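Plimley opens its border crossing desk in Jundurora, with longer hours and a lot less paper

JUNDURORA — I get to share some good news this month, and I've been itching to do it since January! We at Plimley have opened our new help desk at the Jundurora border crossing, right beside the inspection hall, and it's staffed from 6 a.m. until the last truck is through.

If you've ever hauled freight over that line, you know how it goes. You pull in, you get waved to a bay, and then you find out one form is missing a stamp and you're stuck there until morning. I did that run myself for 9 years before I came to work here, so believe me, I've slept in that parking lot (more than once, and once in the snow).

The desk has 8 people on it, all trained on seizure notices, cargo holds and the declarations that drivers get wrong most often. They can't make an officer's decision for them, and they won't try. What they can do is read your paperwork before you reach the bay and tell you what's going to get you pulled aside.

We ran a trial with Warraich, the freight outfit that a lot of you know from the northern route. Over the trial, 61 of their trucks stopped at our window first, and only two were held overnight. I was hoping for decent numbers, but I didn't expect that! Their dispatchers have already asked us for a second window, and we're looking at it.

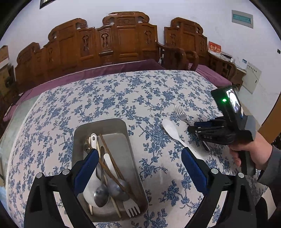 What drivers need to bring

Bring your cargo list, your vehicle papers and any notice you've been handed at an earlier stop. If you use Prorkance, our free filing app, you can send the whole lot ahead from the road — while parked, please — and we'll have it open when you walk up. Paper is still fine. Plenty of us like paper.

There's no charge for a first check. Repeat checks on the same load are free too, as long as you come back before the bay closes.

Press and drivers' groups are welcome to stop by the desk any morning after 9 a.m. Ask for the Plimley press office at the window and one of us will come out and show you around.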